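Gasilside council budget, thread. The draft is up for comment until the end of November and I've read all 44 pages of it.

1/ Rates. The average residential bill goes up $60 a year. Mayor Rohani Menon had said last spring she wanted to hold it flat. The increase passed first reading 5–4.

2/ Roads get the biggest share again. Harahap Road is finally down for resurfacing, from the bridge to the school. The Jollstead end is pushed back another year.

3/ Bin collection stays fortnightly. Councillor Dimas Menon (no relation to the mayor) moved to go back to weekly in summer and lost.

4/ The library keeps its Saturday hours – that was in doubt after the September draft. The pool doesn't. It closes at noon on weekends from the new year.

5/ Grants. $100 community hall hire credits are back, one per group. Forms are at the front counter, ask for Sulastri Raju.

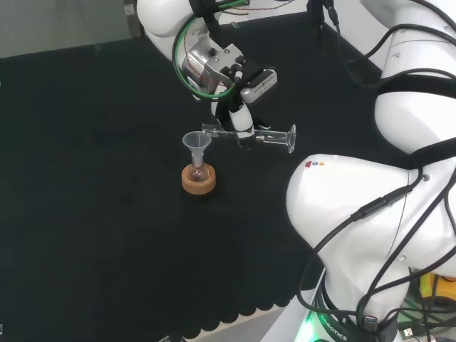 6/ Borrowing. Adi Tambunan asked what the new loan costs over its full term. Staff took the question on notice – no answer in the minutes yet.

7/ Final vote is at the next full meeting, 7 pm, council chambers. I'll post the result here.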